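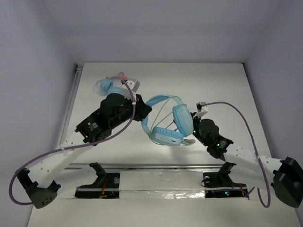 Neltia Over-Ear Headphones, Light Blue

I've been selling headphones out of my little shop in Clandton for nine years now, and I still get a bit giddy when a good color comes in. The Neltia used to come in black or gray and that was it. Then in May the light blue landed, and I put a pair aside for myself before the box was even properly unpacked (sorry to whoever wanted that one!).

They're a regular over-ear shape, so the cups go right around your ears and don't press on them. I wear glasses and that matters a lot to me. With the old pair I used to have, I'd be rubbing the sides of my head by lunchtime. These I can keep on through a whole afternoon of bookkeeping, and there's plenty of bookkeeping.

The sound is warm, with a fair amount of bass but no boom. I mostly listen to radio plays and old soul records and both come through great. If you're after something super sharp and bright for mixing music, have a look at the Minhas instead – it costs more and only comes in black, but it's the better tool for that job.

A few things people ask me at the counter:

The cable is a plain wired one, and it's long. I love that because I can get up and reach the kettle. Some folks find it too much and loop it up with a bit of Velcro. There's no Bluetooth on this model, and no battery to charge either.

The headband adjusts on both sides. It feels stiff out of the box and eases up after a week or so. My sister Marcelle Coste has borrowed mine enough times to confirm they fit a small head too, on the shortest setting.

Ear pads pull off and push back on. Spares are sold in pairs, and the Illemo ones fit fine if we've run out of the Neltia kind.

Wipe them with a barely damp cloth. Light blue does show makeup and newsprint, so don't leave it for months like I did.

What you get: headphones, cable, a cloth pouch and a folded sheet of instructions in very small type.

Warranty: 2 years
Weight: 331 grams with the cable
Item last updated: 13/05/2019

Pick up in the shop or have them mailed, usually within five days.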